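Coklow open day recordings: data card

Version 2 of this card. Last edited 27 October 2024.

Summary

The Coklow set holds the recordings made at the Banano open day in October, when visitors could watch two-handed table tasks being recorded with hand-held grippers. It covers tabletop work only. The public talk given on the same afternoon was not recorded and is not part of the release.

The set contains 900 episodes. Most run for roughly 15 seconds. They were made by Banano staff; visitors were offered a turn with the grippers, but those attempts were deleted at the end of the day, as stated on the sign at the entrance.

Background

Banano runs one open day a year. In earlier years the programme was a fixed arm repeating a single pick-and-place routine behind a barrier, which told visitors very little about how training data is produced. This year the normal recording work was left running and visitors were allowed to stand near it. Task lists, start signals and file checks were the same as on a working day.

The practical effect on the data is that backgrounds are busier than in our other sets. People walk past, stop and talk. Users who need a quiet background should use the Clarkalum set, which has the same task list and the same file layout.

Recording set-up

The operator holds one gripper in each hand. Each gripper carries its own camera, and a further camera records from head height. The three video streams are started together from one control and stored as separate files. Fiducial markers fixed to the grippers are used to recover the position of each tool in the head view.
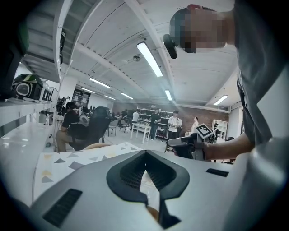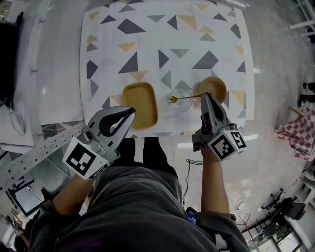
First picture: gripper camera. Second picture: head-height view, with a spoon held in the right gripper.

Head video is the better starting point for task labelling. Gripper video is the better one for contact and for the last few centimetres of an approach. We advise against training on the head stream alone – the tool often hides the object at the moment of grasp.

Tasks

There are 11 tasks in the list. All use light household items such as bowls, trays and cutlery, and all begin with both grippers clear of the items. The task number is part of the episode name. Written instructions, as read to the operator, are in the file tasks.txt, one per line, in task order.

Items were put back by hand between episodes, to a rough layout and not to a measured one. Start positions therefore vary by several centimetres. This was intended.

Files

Each episode is a folder holding:

head.mp4 – video from head height
left.mp4 – video from the left gripper
right.mp4 – video from the right gripper
jaws.csv – jaw opening for both grippers, with time stamps
notes.txt – operator notes, often empty

Time stamps in jaws.csv are counted from the start signal. The jaw opening is given as a share of full travel, where 0 is closed and 1 is open. Calibration files are kept at the top level, in the folder calib, and apply to the whole set.

Privacy

Faces are blurred in all released video. Blurring was done automatically and then checked by eye, at reduced speed. Sound was never stored. Anyone who attended and wishes to have an episode withdrawn can write to the address on the Banano contact page, giving the approximate time of their visit. The episode will be removed from the next version.

Known problems

The gripper views are wide and dark at the rim. Crop or mask before use if your model is sensitive to this.

Ceiling lights cause flicker in part of the gripper video. No correction has been applied.

Markers are lost when a gripper is turned well away from the head view. Gaps are left as gaps in the position track. The loader can fill short ones, but this is off by default.

Several notes.txt files refer to a "practice round". These episodes were kept because the task was carried out in full, and they may be slower than the rest.

Loading

The Hashmi loader reads the set without changes. Point it at the top-level folder and set the layout option to two_hand. Older copies of Hashmi expect a single gripper stream and will stop with an error on right.mp4; update before reporting this as a fault.

Suggested use

The set is suitable for work on two-handed manipulation, tool tracking and task segmentation. It is not suitable for studying how visitors behave near robots, and the licence does not permit any attempt to identify people in the background.

Please cite the set as "Coklow open day recordings, Banano" and give the version number of this card.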